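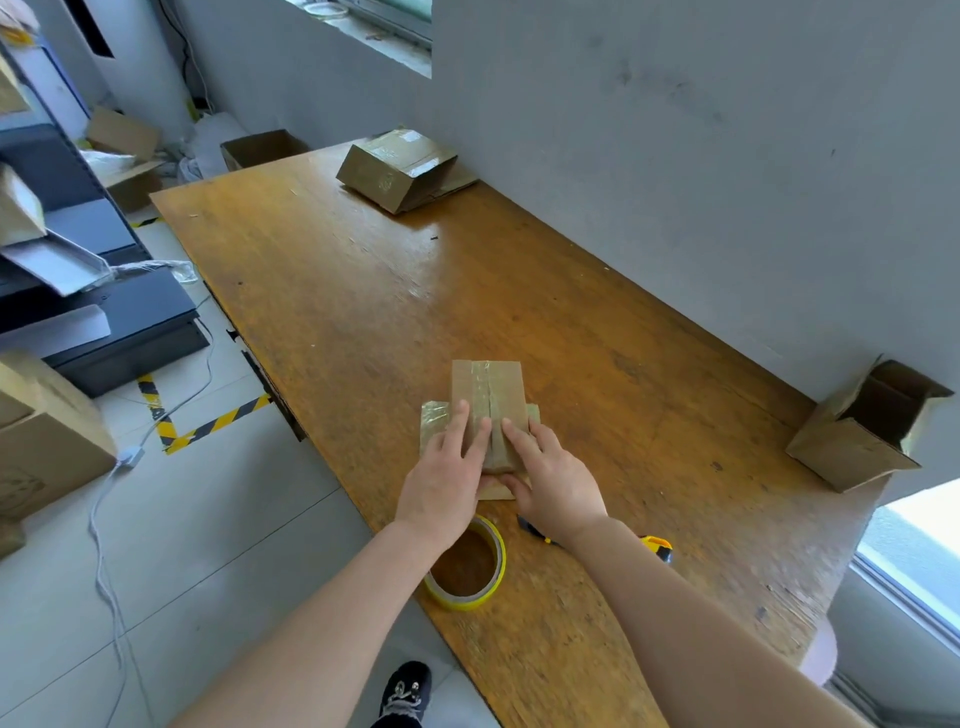 Progress report: Purnine media monitoring project
Prepared by Yasuo Hirose for the Sarpong Fund
Mar 17, 2023

1. Status

The project measures how opinion columns describe tenant protest groups and whether those descriptions match the groups' own published statements. Collection closed in February. Coding is under way and will run to the end of the grant period.

2. Collection

The archive holds 3,000 items from 58 outlets, among them dailies, weeklies and political magazines. Wire copy reprinted without changes was removed. Letters to the editor were kept but are stored separately, as agreed at the start of the grant. Two outlets closed their archives to outside search before we had finished; their print editions were consulted at the Clidwood library and entered by hand.

3. Coding

Each item is read by two coders working apart. The code sheet has 11 categories, down from the original draft. "Extremist by association" and "guilt by quotation" were merged after the trial round — coders could not separate them reliably. Of the items checked for agreement so far, 70 percent were coded the same way on first reading. The target in the proposal was higher. Most disagreements concern columns that quote an old article or sign and leave the reader to draw the link to the present group.

4. Software

The Stinusik database is in use by all coders. Export of date fields still fails for items with no day of publication. A manual fix is in place.

5. Budget

Spending is within plan, except for archive fees, which ran over. We ask to move unspent travel money to that line.

6. Next period

Second readings, a revised note on the quotation category, and a draft of the methods chapter.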